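**Fire at the Pramilville clerk's office: will they push the vote back?**

### demonfan_3

Posted 26/07/2024

I drove past this morning and the back half of the building is just gone. My sister works across the street and says the alarm went off well before anybody smelled smoke. The ballot boxes were in there, and I heard 900 of the mail-in forms too. We vote in October! I don't see how they get it all reprinted.

### noiphan_road

The forms were blank, so please don't start that one. Blank forms get printed again, it takes a week. What worries me is the voter roll – was there a copy anywhere else?

### oldporch

There's a copy at the county building in Skondovberg. I worked the polls for 20 years and we always sent one over. My place is three doors down from the fire and I've been wiping soot off the windowsills all day (purple microfiber, cold water, no soap, if any neighbors are reading).
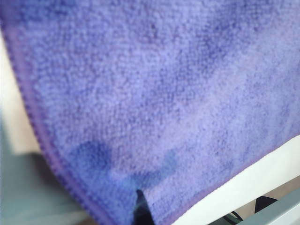 ### demonfan_3

OK, good to know about the copy. I still think they should move the date, people won't trust it otherwise.

### noiphan_road

Strongly disagree. Move it once and they'll move it again. Use the school gym and get on with it.

### oldporch

I'm with noiphan on the date, but the gym has terrible parking. Library?

### demonfan_3

Library closes at five. Anyway, I'm going to the town meeting and I'll post what they say.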